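Three Nights in Romska, and the Walk Up to the Monastery

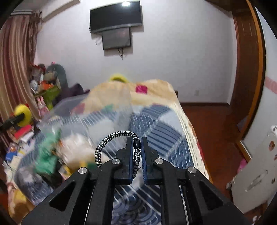
I have wanted to walk the old pilgrim road to Romska for so long that my wife had stopped asking when I was going and started asking whether. Well, in June I finally went, with my friend Keith Bellamy, who is not a religious man at all but will walk anywhere if there's soup at the end of it. I came home with sore knees, a jar of plum jam, far too many leaflets, and a braided cord bracelet in black, white and gray, from a woman with a card table outside the monastery gate. She makes them over the winter, she told us, and she would not hear of my paying more than the price on her little sign (I tried twice).

But I should back up. The road starts in Gatska, which you reach by a bus that leaves at 6:40 in the morning and stops for everybody, including a man who only wanted to hand the driver a bag of onions. From there the old way is 98 kilometers if you do the whole loop. We did not do the whole loop! We did the last 3 days of it, from the chapel at Hanine up over the ridge, and I'd tell anyone our age to do the same and feel fine about it.

Hanine is tiny. There's a chapel, a spring with a tin cup on a chain, and a guesthouse run by two sisters who argue in the kitchen and then come out smiling with your dinner. We slept in a room under the roof where you could hear the swallows, and in the morning one of the sisters stamped our pilgrim cards and pushed a loaf of bread into Keith's pack without asking him. He carried that loaf the whole way up and talked about it like it was a passenger.

The climb is the hard part. The leaflet says the old stone steps number 2000, and I believe it. There are small shrines as you go, some with fresh flowers and some that have been let go a bit, and it's the custom to stop at each one. I'm a Methodist from Ohio and wasn't sure what I was supposed to do, so I mostly stood there and got my breath back and thought about people I miss. An older couple coming down told us that was about what they did too.

The monastery sits higher than you expect. You come around a bend thinking you have another hour and there are the walls. Visitors are let in until the evening service, and if you're staying the night you get a narrow bed, a wool blanket, and supper at a long table where the guests do the dishes afterward. The bed costs 100 in the local money, paid into a wooden box, and Brother somebody (I asked his name three times and was too embarrassed to ask a fourth) gave us a tour of the library with a flashlight, the wiring being under repair. I liked the evening service best. I didn't understand a word, and I could have sat there until midnight.

Keith stayed at the back by the door, and I figured he was thinking about supper. On the way down next day he told me he'd lit a candle for his brother. We didn't say much for a good mile after that.

A few practical things, for those of you who wrote to ask. Bring cash, in small bills. Cover your shoulders and knees for the chapel and the monastery both. The water at the spring is fine, we drank it and lived. Don't count on a phone signal past Hanine. My old neighbor Dean Cropper went years ago and told me to pack two pairs of good socks per day, and I laughed at him, and I apologize, Dean, you were right.

I still have Kanaujia to write up from the spring trip, with the temples along the river and the train ride that went so wrong, and I'll get to it once I've found my notebook. If any of you have walked the full loop out of Gatska, please leave a comment and tell me what the northern side is like. Keith says he's done with stairs, but he's been looking at maps again.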